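Lellmont Residents' Association
Minutes of the May meeting, held in the ground floor room at 7 pm

1. Minutes of the last meeting
Agreed with one correction: the drying room door was rehung by Guvetti, and the hinges were not charged for.

2. Shared laundry
Ekinci have serviced both washers. The invoice came to 3110 and has been paid from the repairs fund. The second dryer still stops early and they will come back to it. 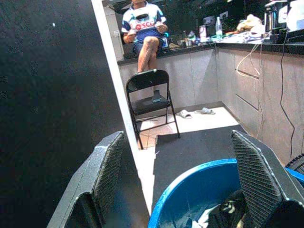
Blue tub, kitchen area.

Washing left in the machines was raised again. Agreed that it may be taken out after 30 minutes and put on the shelf. Items not collected within 14 days go to the clothing bank at Prirklow.

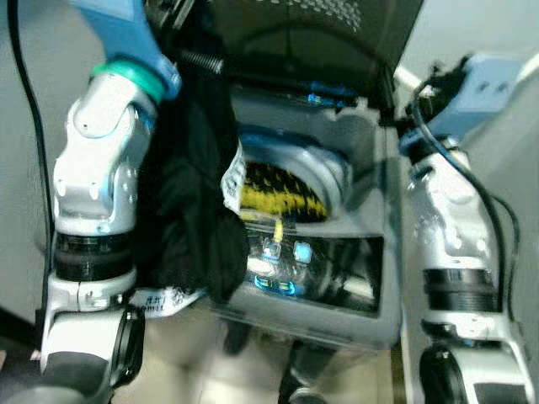 Can residents book a machine in the evening?
Evening slots stay first come, first served until the booking sheet is reviewed in the autumn.

3. Charges
The deposit for a laundry key stays at 100. A proposal to raise it was not seconded. Lost keys to be reported to the office, which will order the replacement from Guvetti.

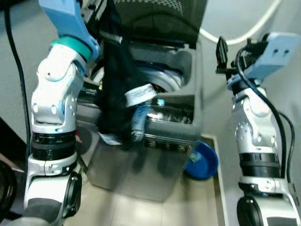
The same rule will apply to the bike store once its lock has been changed. Two quotes are in and a third is awaited.

4. Drying room
Window catch still broken. Lines to be cleared by 9 pm. A notice will go up by the lift.

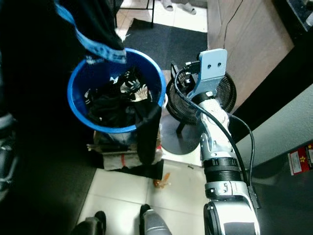

Dark clothing in a blue bucket.

5. Any other business
Hallway light on the top floor reported again. Next meeting in June, same room. Closed at 8.20 pm.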